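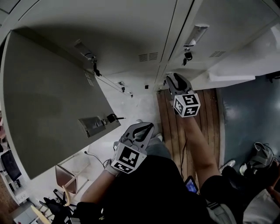 Gray metal cabinets, with pale flooring in front.

Reporting a Workplace Concern: Common Questions
Updated March, by Helmi Leinonen, Employee Relations, Ojala

Who can file a report?
Anyone on the Ojala payroll, plus temps placed by Skemitz. Contractors should write to the same address.

Do I have to tell my supervisor first?
No. You can go straight to Employee Relations.

How soon will I hear back?
You get a written reply within two working days. Most reviews close within 31 days. If yours runs longer, we write to you with a new date.

Can I stay anonymous?
Yes, through the Fevuvis phone line. We may not be able to follow up on missing details if you leave no way to reach you.

What if I am treated worse after reporting?
Retaliation is against policy and in many cases against the law. Report it the same way. It gets its own file.

Can I still go to an outside agency?
Yes. An internal report does not stop or extend any legal deadline.

Comments

Grulteck_transfer: Does this cover those of us who moved over from Grulteck?

Baptiste Bouvier: Yes, from your first day on Ojala payroll. For older matters, email us.

nightshift9: Is the phone line open after 9 p.m.?

Contact Employee Relations | © Ojala | Back to top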